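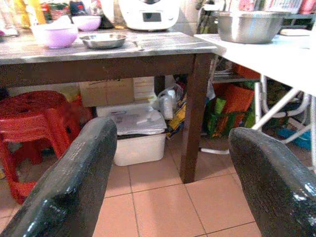
Two lavender bowls and a steel dish on the marbled table.

Soup season, sort of

I know, I know, it's August and I'm writing about soup. But the Mellwood garden plots have gone completely wild with tomatoes and I've come home with a full bag every evening for two weeks straight, so cold tomato soup is what's been happening at my place (and at my sister's place, and at the place of anybody who answers the door when I knock).

I got the recipe from Radomir Kelmendi, who has the plot two over from mine and grows those long ugly peppers I was rude about in the spring. I take it all back. You need two pounds of ripe tomatoes, one of his peppers or any sweet one, half a cucumber, a clove of garlic, a heel of stale bread and a good glug of olive oil. Tear up the bread, chop the rest, salt it more than feels right and leave it on the counter for an hour. Then blend it until it's smooth, with a splash of vinegar at the end. Chill it overnight if you can stand to wait. I can't, usually!

My first batch was too garlicky. I used three cloves and my sister sent me a text about it at eleven at night. The second was much better, and for the third I put in a peach that was going soft, which Radomir thinks is a crime. Try it anyway.

Now, the swap table. We're doing it again at the Lancombe Street hall, from 4 in the afternoon until the food's gone. Last summer we had around 70 people through the door and ran out of bowls before we ran out of soup, so please bring your own bowl and spoon this time. Bring whatever you've got too many of. Zucchini is allowed but I'm going to ask you to take one home for every one you bring, and I mean it.

If you're coming by bus, the 36 stops right across from the hall. Parking on Cordeiro Road is still a mess from the pipe work, so you're better off leaving the car up by the library and walking down the hill.

Oh, and the seed library! We're up to 200 packets, and a lot of them are beans, so if you've saved any flowers or greens I'd love to have those. Write the name and the year on the envelope, even if you think it's obvious what's inside. I planted "mystery squash" in May and I still couldn't tell you what it is, except that it's eaten my path and is now heading for Radomir's peppers.

Leftover jars with lids can go in the crate by the hall's side door any time before the swap.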